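Household Tips: What a Folding Study Can Teach You About Laundry

The Wurnley group spent last winter teaching a robot arm to handle washcloths, dishcloths and small drawstring bags. They collected 3000 demonstrations with hand-held grippers, people doing the chore with the tool in place of their fingers, and trained the arm on the recordings. Their write-up came out in September. Most of it is for engineers, but several of the findings carry over to anyone with a basket to get through.

Pick up cloth by a bunch, not by a corner. Corners slipped more than any other grip in the study. A small gather of fabric, pinched an inch or so in from the edge, held much better, especially on loose knits. If your hands are stiff or you use a reacher tool, try this first.

Leave loops and drawstrings free. When a cord was caught under the fingers along with the cloth, the next step usually failed, and the person had to set the piece down and start over. Pinch the body of the cloth and let the loop stick out to the side where you can get at it with the other hand or drop it over a hook.

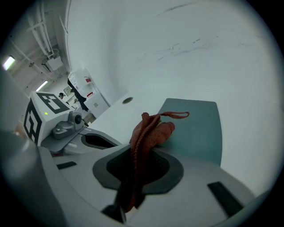

Slow down at the lift. The group compared two sets of 100 trials on the same cotton knit. In the first set the arm lifted at full speed and dropped the cloth 40 times. In the second it closed, paused, and then lifted, and the drops fell to 19. Nothing else was changed. The same pause helps when you are pulling one item out of a tangled load, where a quick tug brings three others with it.

Shake before you sort. Twisted pieces were the hardest for the trained arm to recognize. One shake over the basket was enough for most of them. Heavy towels needed two.

Work at one height. Demonstrations recorded at a single surface gave steadier results than those where people moved between a low basket and a high shelf. At home, put the basket on a chair next to the table.

A note on grip pads. The Kadrić pads used in the later trials are soft and slightly ribbed. For a kitchen reacher, a strip of ribbed shelf liner around each tip does a similar job. Replace it when it goes shiny.

What the study does not cover: fitted sheets, anything with buttons, and anything larger than a hand towel. The Lukdale trials on pillowcases are still running. The Poda version of the gripper has wider fingers, and results with it are reported separately.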